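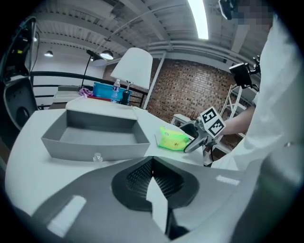
Figure 1. A small drawer and its cabinet, with the drawer empty.

Search this site Search Clear

The Miscellaneous Drawer: What Student Households Keep and Why They Can't Find It

22/03/2026, by a second-year student, Design and Everyday Life module

Introduction

Every house I have lived in has had a drawer in the kitchen that held everything the other drawers had refused. My parents called it the bits drawer. My current housemates call it "have you looked in the drawer", as though it were a place name. The module brief asked for a study of an ordinary domestic object, and since the kettle, the doormat and the shower curtain had gone by the time I reached the sign-up sheet, I chose this.

The project set out to record what was in the miscellaneous drawers of shared student houses, how long people believed it had been there, and whether a drawer organiser made any difference. The last part was added after my first proposal came back with the word "outcome?" written beside it in green ink.

Background

There is plenty of published advice on tidying and very little of it is addressed to people who share a kitchen with someone they met on a housing forum. Most of it assumes that one person owns the drawer. In a shared house the drawer is more like a lost property office with no opening hours. Things go in because the person holding them doesn't know whose they are, and they stay in because throwing away another person's Allen key feels like the start of an argument.

I also read the instructions for the Girano drawer divider, the product used in the second half of the study. They run to one folded sheet and recommend that the user "begin with an empty drawer". I came to regard this as the most ambitious sentence in my reading list.

Method

I studied 9 drawers, each in a different student house within walking distance of the Gonlow building. Houses were recruited by a notice in the ground floor corridor and by pestering. Each drawer was visited twice. On the first visit I emptied it, recorded every item, asked the household about a selection of them and put everything back as I had found it, insofar as a heap can be put back. The second visit came after the divider had been in use for 50 days.

An item was anything that could be picked up separately. This rule sounded firm in January and gave trouble at once. A box of drawing pins was one item if the box was shut. If the box had opened, the pins were counted one by one, and this accounts for a good deal of the total from the house on the hill. Crumbs were excluded on advice.

Items were sorted into five groups: things with a use, things with a use in a house you no longer live in, parts of things, paper, and unknown. Recording was done in pencil on squared paper and copied into a spreadsheet the same evening, or in two cases the following week.

Results: first visit

The drawers held 944 items between them. The largest group was parts of things, which took in caps, brackets, screws, the backs of remote controls and a great many small plastic pieces that had clearly been important to something. Paper came second. Takeaway menus were fewer than I had expected, and instruction leaflets were far more common, mostly for appliances that were no longer in the building.

Batteries turned up in every house. Asked whether they worked, every household said that some did. None could say which. When I asked why the dead ones hadn't been taken to the recycling point at the supermarket, I was told in several kitchens that they were going to be, and that this was the reason they were in the drawer.

Keys were the item people were least willing to discuss throwing away. One house had a ring of them labelled "Gruber" in faded biro. It had come with the tenancy, as had the sofa, and all the tenants agreed it ought to be kept in case Gruber came back.
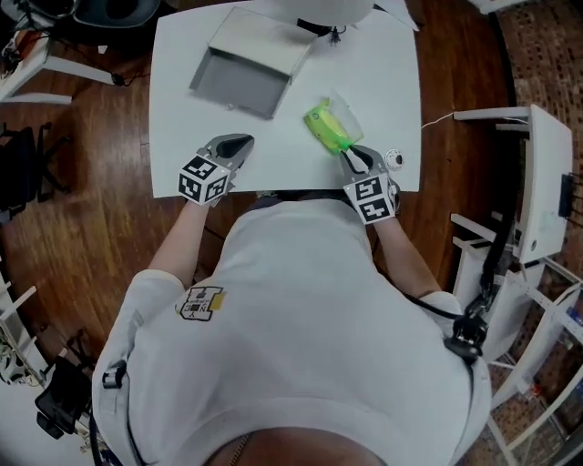 Figure 2. Handling a yellow-green item in its plastic bag on the tabletop.

Plastic bags deserve a paragraph of their own. They were recorded as packaging when there was something inside and as items when there wasn't, and several had to be opened to find out. Small bags were almost always kept because they had once held spare screws. Large ones had usually been folded up with great care by a single member of the household and stuffed in by everybody else.

Results: second visit

After the divider went in, most households said the drawer was better. I then asked them to find the scissors. In the houses where the divider's sections had been agreed on beforehand, the scissors came out quickly. In the others there was a pause, and then somebody opened a different drawer.

The clearest finding is one I hadn't planned for. Putting in the divider made each drawer hold less, so the surplus went elsewhere. In one kitchen it had gone into a Bikix shoebox on top of the fridge, which was already being called the drawer.

Two households had taken the divider out. One was using it for seedlings, with some success, and asked if I could get another.

Discussion

The drawer seems to do a job that the rest of the kitchen can't. It lets people put off a decision about an object without having to consult anyone, and in a shared house that has real value. A divider asks for the decision up front, and this may be why the houses that held a short talk about it first did better than those where I simply turned up with one.

Limitations

The sample was small and was drawn from people I could reach on foot. Households knew I was coming, and at least one had tidied, which I could tell from the warm smell of polish and the second drawer that wouldn't open. My item rule favours houses with spilt drawing pins. I didn't record my own drawer, although my housemates have asked me to mention that it is worse than any in the study.

Further work

A longer study could follow one drawer from the start of a tenancy, when it is presumably empty apart from whatever Gruber left. I would also like to know where the scissors go in July. The squared paper sheets are available on request, in a carrier bag, in no particular order.

Contact the module office | © Design and Everyday Life student projects | Back to top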